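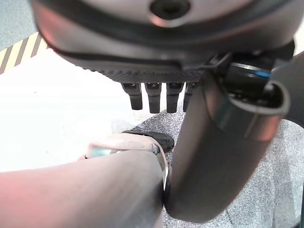

Attachment 1. Wrist camera view, hand fitted, fingers pointing down.

Ticket 277: Wrist camera view obstructed after change of hand
Product: Skukus wrist camera, with Ollonent four-finger hand
Site: Belmonte test cell
Opened by: Pei-shan Ko
Assigned to: Mieczysław Duda
Priority: Normal
Status: Awaiting parts

Problem reported
During the comparison of the Ollonent hand with the Zustadent parallel gripper, the wrist camera does not provide a usable view of the grasp area. In the attached image the hand housing fills the upper third and a dark arm segment takes up much of the right half. The rightmost fingertip is partly hidden behind that segment. Object detection stopped in 19 of 200 trials with the message "target lost." The parallel gripper produced no such stops with the same camera and bracket.

Entry 1, M. Duda
Camera firmware and controller settings were checked against the gripper configuration and found to be identical. The lens was cleaned and the cable reseated. No change.

Entry 2, M. Duda
The bracket was designed for the parallel gripper, which has a narrower body. Please confirm whether the short or the long spacer is installed.

Entry 3, P. Ko
Short spacer confirmed. The long spacer was not supplied with the hand.

Entry 4, Rasa Jõgi
A temporary mask covering the housing area was applied in the detection software. In a repeat of the 12 worst poses, "target lost" occurred in four. The mask does not help when the arm is folded close to the hand, as in Attachment 1. Those poses should be excluded from the comparison until the camera has been moved.

Entry 5, M. Duda
Agreed. Long spacer and offset plate requested from stores. Delivery is expected Monday. The hand-eye calibration must be repeated after installation, and results recorded with the short spacer are not to be combined with later results.

Next action: P. Ko to install the parts, recalibrate and attach a new image taken in the same pose.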